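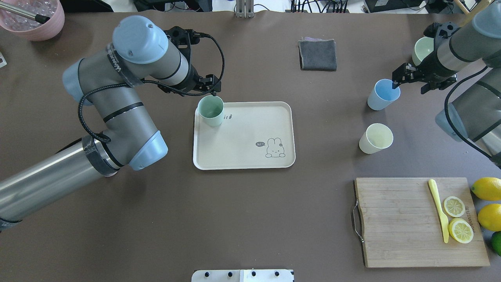
**Automation Laboratory, Unit 4: Comparing Two-Finger Grippers on Light Household Objects**

Course handout, Nultisstead Technical College
Issued February 24, 2019

## 4.1 Purpose of the unit

This unit introduces the comparison of grippers under controlled conditions. Students have so far worked with a single arm and a single set of fingers, and have judged a trial by whether the object arrived where it was meant to go. In this unit the judgement is made more carefully. A gripper that delivers a cup to a tray may still have squeezed it out of shape, touched its neighbour on the way, or needed three attempts at closing.

The work is carried out in pairs at the two-arm bench. Each pair submits one report. The unit carries 14 of the marks for the laboratory component.

Students should have read the notes to Unit 3 (joint limits and safe speeds) before attending. Those who have not completed the bench safety form will not be admitted to the practical.

## 4.2 Terms used in these notes

**Stroke.** The distance between the fingers when fully open, less the distance when fully closed. An object wider than the open distance cannot be taken from the side, although a cup may still be taken by its rim.

**Approach.** The path followed by the gripper during the last part of its movement before the fingers close. Two approaches are used in this unit: from directly above, and from above at an angle.

**Grip force.** The force with which each finger presses on the object. It is set in the controller as a percentage of the maximum. A setting of 100 is never used with plastic cups.

**Slip.** Any movement of the object relative to the fingers after they have closed. Slip is recorded even where the object is not dropped.

**Clearance.** The smallest distance between any part of the arm or gripper and any object that is not being handled. In a two-arm layout this includes the other arm.

## 4.3 The two sets of fingers

Two finger sets are compared. The Hsiao set has flat, parallel pads and is the one normally fitted. The Pedard set has a shallow curve on the inner face, intended for round objects. Both fit the same mounting and neither requires a change to the wiring.

Flat pads touch a cup along two narrow lines. The pressure at those lines is high for a given force, and a thin-walled cup will bend inwards before it begins to slip. Curved pads spread the contact over a larger area, provided that the curve of the pad is close to that of the cup. Where the cup is much narrower than the pad was shaped for, the contact falls back to a single line on each side and the advantage is lost. Where the cup is wider, contact is made at the edges of the pad, and small errors of position may cause the cup to turn as the fingers close.

It should not be assumed that the curved set will perform better in every task. Flat pads are generally the more suitable choice for thin objects such as a knife handle or a slice of fruit, and students are expected to consider this in their predictions.

## 4.4 Why a drinks table is used

Earlier versions of this unit used machined blocks. These gave tidy results and poor preparation for later work. The present layout is taken from the preparation of a cold drink, and its objects differ in stiffness, shape and surface. Plastic cups bend. A whole lemon rolls, and a slice has almost no height above the board it rests on. A folded towel has no fixed shape, and ice presents difficulties both of grip and of sight, being clear.

The objects also stand close to one another. A cup which is simple to lift when alone becomes harder when a second cup stands behind it, partly hidden from the head camera by the arm that is reaching. Students should note such cases in the report, naming the arm and the object concerned.

The colours of the cups are pale. Under strong overhead light the difference between a pale green cup and a mint-green one is small, and object labels in the controller should refer to position as well as colour.

## 4.5 Procedure

1. Confirm that both arms are in the rest position and that the emergency stop has been tested.
2. Fit the Hsiao fingers to both arms. Record the finger set on the trial sheet.
3. Place the tray in the centre of the table and set out the cups according to the layout card. Place the cutting board to the lower right.
4. Set the controller to the teaching profile. The movement time for a full reach is fixed at 3000 milliseconds and must not be shortened.
5. With the left arm, lift the cup standing on the tray, hold it clear of the surface, and return it to its place. Use the approach from above.
6. With the right arm, lift the blue cup and transfer it to the tray. Record the clearance to the cup behind it.
7. Repeat steps 5 and 6 with the angled approach.
8. Raise the grip force by one setting and repeat, stopping as soon as the wall of the cup is seen to bend.
9. With the right arm, attempt to lift the plastic knife from the board.
10. Return both arms to rest, fit the Pedard fingers, and carry out steps 3 to 9 again.

Both arms may be over the table at the same time, but only one is to be moved with an object in its fingers. Moving both together is covered in Unit 6.

## 4.6 Observations to be recorded

For each trial, the following are entered on the sheet:

- finger set, arm and approach;
- grip force setting;
- number of closing attempts;
- slip, if any, and its direction;
- bending of the object, described in words;
- clearance, measured with the arm stopped;
- contact with any other object.

A failed trial is recorded in full. It is not repeated unless the failure was caused by an error in setting out the table, in which case both attempts are entered and the error is stated.

Entries are made at the bench, in ink. Sheets completed afterwards from memory will be returned unmarked.

## 4.7 Camera position and its limits

The head camera looks down on the table and gives a good view of where objects stand in relation to one another. It gives a poor view of the contact between finger and cup. When a gripper is directly above an object, its own body may hide the point of contact, and the height of the fingers above the rim is difficult to judge from a single view.

For this reason, a position that appears correct on the monitor should be approached in two stages. The arm is stopped a short distance above the object, the alignment is checked from the side by the second member of the pair, and the movement is then completed. The second member must remain outside the marked boundary while doing so.

Cables require the same attention. A loop beside the arm which is harmless in the rest position may swing towards a cup when the elbow straightens. Students should run each path once with the table clear before the objects are set out.

## 4.8 Analysis

The report should compare the two finger sets for each object separately. An overall average is not accepted, as it conceals the cases in which one set performs well and the other fails.

The following points should be addressed:

- At what force setting did each set first hold the cup without slip, and at what setting did the wall first bend? The interval between the two is the useful range.
- Did the approach alter the result more than the choice of fingers did?
- Which object would each member of the pair decline to handle with the Pedard set, and on what grounds?

A sample data sheet from the Grirkstead workshop is held in the laboratory file under number 415. It shows the expected level of detail in the remarks column. The values in it were obtained with different cups and must not be used for comparison.

## 4.9 Care of the bench

Fruit is cut by hand before the session and placed on the board by the technician. Students do not use metal blades at the bench. Ice is kept in its bowl until required and any water on the table is wiped up before the next movement is started. Juice must be removed from the finger pads with a damp cloth at the end of each trial, as a sticky pad will appear to grip better than a clean one.

Finger sets are returned to their cases in matched pairs. Damage is to be reported on the day, and the set concerned withdrawn from use.

## 4.10 Submission

Reports are limited to four pages, excluding trial sheets, and are handed in at the laboratory office with the signed sheets attached. Preparatory reading for Unit 5, on controller response and delay, is listed on the course page.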